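Left arm faults out partway through spool winding task (sim)

Ninel — posted in Faults and Safety

Two arms on a shared mount, cord and spool on the table, spool standing inside the orange ring. The left arm stops with a joint limit error near step 800 and the right one carries on with the wind by itself. It's happened in 7 runs since March. 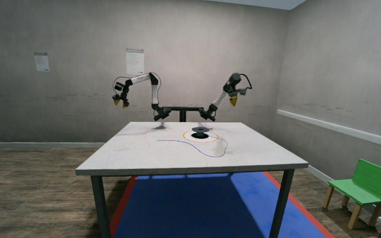
Westach replied:
I'd look at the limits file before anything else. We had a wrist joint with its range entered in degrees where the loader wanted radians. It ran fine until the arm had to reach across.

Ninel replied:
Checked that last night. Units are right on both sides.

Kakeck replied:
The joint error doesn't bother me much. What bothers me is the second arm still moving after the first one has faulted. On real hardware that's a stop for both, full stop.

Westach replied:
It's a sim. Nothing gets hurt, and if you halt everything you lose the rest of the log.

Kakeck replied:
You can keep logging with the motors held. I don't agree with leaving it because it's a sim — the same controller code gets copied over to the real cell later.

Benmoussa replied:
With Kakeck on this one. As for the fault, how long is your episode? Ours were 1,990 steps and the cord solver started throwing big forces well before the end. The arm got yanked and reported it as a limit. Going to 2 substeps fixed most of it.

Ninel replied:
I'm on one substep. Will change that and tie the two stops together, then run it again tonight. Westach, I'll send you the log either way.

Westach replied:
Send the joint torques too, please. I still think it's the wrist.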